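Robot Sorts Blocks at Velusa Workshop; Laundry Remains With the Humans

By Nayeli Villaseñor
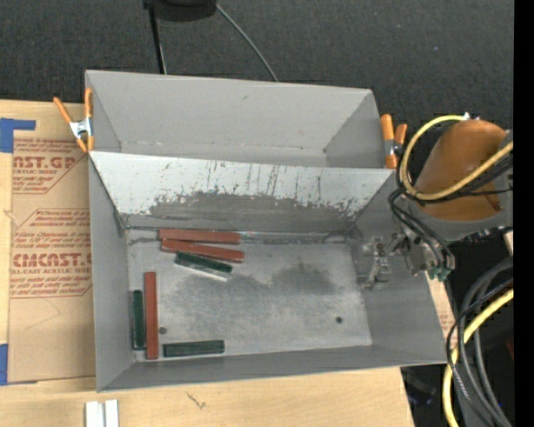 Red and green blocks in the metal bin at Velusa's test bench, with the robot arm at right.

Anyone hoping to hand the chores to a machine by the end of the year may want to keep the broom.

Velusa, the small automation shop on the second floor of the old Celtex building, opened its doors Thursday evening to show neighbors and a few local employers how its robot arm is coming along. The job on offer was tidying. Blocks go in one side of a divided metal bin, and the arm is supposed to move them to the other.

"People come in expecting it to fold a shirt," said Mirta Palma, who runs the project. "I tell them we're working on picking things up. Then they look a little sad and ask where the coffee is."

The shop has logged 902 attempts at the task since March. By Palma's count, 725 ended with the right block in the right place. The rest ended with the block dropped, the block pushed into a corner, or the arm closing its fingers with great care on nothing at all.

Corners are the sore spot. A block lying flat against a wall leaves very little room for a gripper, and blocks have a way of ending up against walls. Domingo Urrutia, a programmer on the project, said he has spent more of the spring on that one problem than he would like his mother to know.

"A toddler does it without looking," he said. "The toddler also puts it in his mouth, so I feel we're ahead there."

The bin is clamped at both ends so that it stays put when the arm bumps it. Kitchen drawers and toy boxes generally come without clamps, a point raised by more than one visitor.

Among them was Leopoldo Villaseñor (no relation to this reporter, though we have now checked twice), who manages the stockroom at Lostari, the hardware store on the corner. He came with a practical question. His staff puts back 400 loose items on a normal day – hinges, hose fittings, paintbrushes left in the plumbing aisle – and he wanted to know when a robot might take some of that off their hands.

Palma's answer was that it could probably help with one kind of item, in one kind of box, if somebody set the box down in the same spot every morning.

"So I'd need a person to look after it," Villaseñor said.

"For now," Palma said.

He took a brochure.

Nuwan Dewan, who cleans offices in the building and has watched the arm through the door on many evenings, was kinder than most. He said it was slow but it never complained, and that it had gotten noticeably better at not hitting the wall. Asked whether he was worried about his job, he thought it over and said he would start worrying when it could find the light switch.

Velusa plans to move on to softer objects next, beginning with sponges. Towels are on the list after that, and Urrutia said he would rather not discuss fitted sheets.

The next open evening starts at 6 p.m. and admission is free. Visitors are asked to stack their own chairs.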